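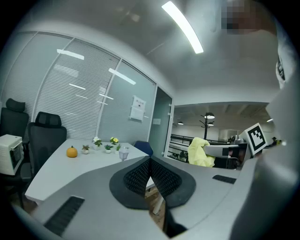
Chapter 5
Site Rules for Hand-Held Gripper Work

Contents of this chapter
5.1 Scope and terms
5.2 Where rules come from
5.3 The site survey
5.4 Glass, light, and markers
5.5 People at the edge of the work area
5.6 The tool log
Review tasks

After reading this chapter you should be able to:
State which parts of a site procedure apply to a hand-held gripper and which apply only to a powered arm.
Carry out a site survey in an occupied office and record it on a standard form.
Check fingertip pads and markers before a session and decide whether the tool may be used.
Set a boundary for a session in a room with an open doorway.
Write a tool log entry that another operator can follow.

5.1 Scope and terms

Chapter 4 covered fixed arms in guarded cells. A guarded cell has a fence, an interlock, and a floor plan that changes rarely. The work in this chapter has none of these. A person carries the gripper into an ordinary room, handles ordinary objects with it, and leaves. The demonstrations recorded are later used to train a controller for an arm. The figure at the head of the chapter shows a typical indoor site from the tool's own viewpoint: a white desk with small potted plants and other ornaments, office chairs, glass partitions with blinds, and a doorway open to a larger room.

Four terms are used throughout.

Operator. The person holding the gripper. Only one operator is assigned to a tool at a time.

Site. Every space the tool's camera can view during a session, including spaces seen through glass or an open door. This is wider than the everyday meaning of the word, and the difference accounts for a large share of the reported breaches discussed in section 5.5.

Work area. The part of the site in which objects may be touched or moved. In an office this is normally one desk or one shelf.

Session. The period between the first and last entries on a tool log sheet. A break in which the operator puts the tool down and leaves the work area ends the session.

The chapter does not cover electrical safety of chargers (Chapter 7) or storage and release of recordings (Chapter 11).

5.2 Where rules come from

An operator will usually be subject to three layers of rules. The first is the law of the place where the work is done, mainly workplace safety and privacy law. The second is whatever agreement has been signed with the owner of the site. The third is the procedure of the operator's own employer.

Where two layers disagree, follow the stricter one and report the conflict. Do not settle it on site. An operator who has been told by a tenant that filming in a corridor is fine, but whose agreement with the building owner excludes corridors, stays out of the corridor until the matter has been settled in writing.

The examples in this book are drawn from the Gurnora procedure, which was written for office and household sites and has been in use in its present form since 2 May 2020. It is divided into numbered clauses. Clause 81 deals with site surveys, and most of section 5.3 follows it. Other procedures use other numbering, and some place the survey under risk assessment. The content is similar.

Procedures of this kind separate "shall" from "should." A "shall" clause is binding, and a departure from it must be approved before the session. A "should" clause may be set aside by the operator, provided the reason is written in the log. Students often read "should" as optional. It is not optional to record the departure.

5.3 The site survey

A survey is made before the tool is unpacked. It is made on foot, by the operator, and is repeated if furniture has been moved since the last visit. An old survey sheet may be used as a starting point but may not be copied.

Step 1. Identify the work area. Write down the desk, shelf, or table and who gave permission for it to be used.

Step 2. List the objects in the work area under three headings: may be handled, may be moved aside, leave alone. Potted plants and ornaments on an office desk usually belong to someone who works there. They go under "leave alone" unless the owner has agreed otherwise.

Step 3. Check clearances. The housing of a hand-held gripper can hide a large part of what lies beyond it, both from the operator and from the camera. Walk the path around the work area with the tool arm extended and the hand empty. High chair backs are the usual point of contact. Push chairs in or take them out of the path.

Step 4. Check the floor for cables, loose mats, and bags. The operator will be looking at the fingertips during a session and will not be looking down.

Step 5. Read posted notices. A notice fixed to a door or partition may give exit routes or limits on the use of the room. Record its subject on the sheet.

Step 6. Mark the doors. Note which will be open and which closed, and what can be seen through each.

The sheet is signed before the tool is switched on. At Dramier, a test site used for student placements, unsigned sheets were the most common finding in the February audit. The usual explanation was that the survey had been done and the form left for later. For audit purposes a survey without a signed sheet has not been done.

5.4 Glass, light, and markers

Glass partitions raise two problems. They let the camera see into neighboring rooms, and they reflect ceiling lights. Bright streaks on a glass panel, like those in the opening figure, can disturb software that tracks the motion of the tool from fixed features of the room. A reflection shifts as the viewpoint shifts and should not be treated as a fixed feature. Blinds reduce the first problem and may reduce the second, depending on which side of the glass they hang. Clause 81 requires the position of all blinds to be recorded and left unchanged for the whole session.

Many grippers carry square black-and-white fiducial markers. One is visible on the upper part of the gripper in the opening figure. The following checks apply to each marker:

The white border is complete and clean.
The corners are flat and have not lifted.
The printed code matches the code on the tool's record card.
No glare covers the pattern when the tool is held in its normal working position.

A marker that fails any check is replaced before use. A marker shall not be repaired with a pen.

Fingertip pads are checked at the same time. Textured pads hold dust in the grooves of the pattern, which changes their grip. Wipe with a dry cloth, inspect the texture and the rim for wear, and close the fingers once to confirm that the pads meet evenly. Record the pad number. In the worked log in section 5.6, the tool is number 1007 and the pads are set 626.

5.5 People at the edge of the work area

Recall that the site includes all that the camera can view. In an open-plan building this may extend a long way past the desk in use. In the opening figure a small, distant person can be made out at the far right, beyond the doorway and partly hidden by the gripper housing. A person at that distance is within the site as defined in section 5.1, and the rules on notice and consent apply to them.

The Gurnora procedure sets out the following order of preference:

(1) Close the door or lower the blinds.
(2) Turn the work so that the camera faces a solid wall.
(3) Inform everyone in view and obtain consent.
(4) Mask the affected part of the recording afterward.

Masking is placed last. It depends on a later step being carried out correctly by someone who was not present, and it removes information that the training process may need. It does not replace notice.

If a person enters the work area itself, the operator opens the fingers, lowers the tool, and waits. The time is logged. The session may continue when the person has left, unless objects have been disturbed, in which case Step 2 of the survey is repeated.

5.6 The tool log

A log entry has to make sense to a reader who has never seen the site. The following entries are adapted from a placement at Marchetti, using the Cuker log form.

Tool: 1007. Pads: set 626. Markers: checked, no defects.
Survey sheet: signed, attached.
Blinds: lowered, left unchanged.
Door: open at owner's request. Persons in outer room informed.
Departure from "should" clause: two chairs left in room, no storage available. Chairs pushed in.
Interruption: one person entered work area. Tool lowered. No objects moved.
End of session: tool off, pads wiped, desk returned to survey condition.

The fifth line names the departure, the cause, and what was done in its place. An entry reading "chairs not removed" would have been returned to the operator.

Review tasks

Survey a room you use daily, following Steps 1 to 6. Have a second student repeat the survey from your sheet alone and compare the two.

Draft a notice for the people working in an outer room that can be seen through an open doorway. Keep it to one page and state who should be contacted with an objection.

Rewrite the log above for a session in which a marker failed inspection and was replaced.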